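Two Arms, One Row of Blocks, and a Stop Button
Project report by Iresha Sheikh and Themis Michailidis
Supervisor: Magdalini Katsaros

Our aim was modest: two arms building a tidy row of alphabet blocks without hitting each other. In April they hit each other.
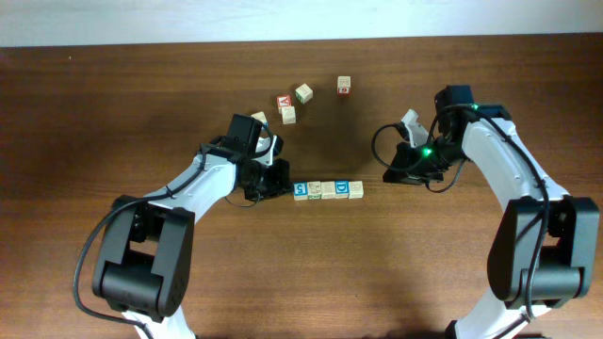 The left arm was told to wait while the right one moved. It waited for 50 milliseconds, which the Sidwood controller considered generous, and then set off anyway. Trevor Mapplebeck reached the stop button first and has mentioned it since.

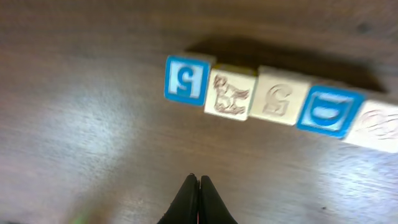 Why didn't the software stop the arms?
The collision check was running on the right arm only. We had switched it off on the left during tuning and left ourselves a note, in a file we didn't open again.

Finding the fault 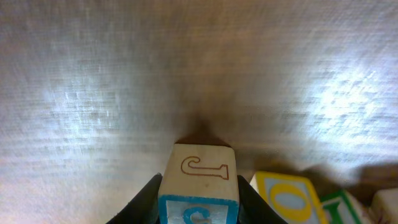
Reading time: 2 minutes

The log had 2000 lines, most of them cheerful. Rania Nasr found the late "ready" message at line 21, after we had started reading from the other end.

Both arms now need a signed-off check before the motors will start. We repeated the task 16 times

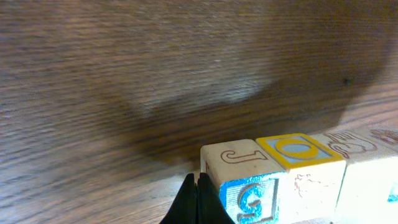

at half speed, with a hand near the button throughout. The arms kept apart. Full speed is left to next year's group, along with the note.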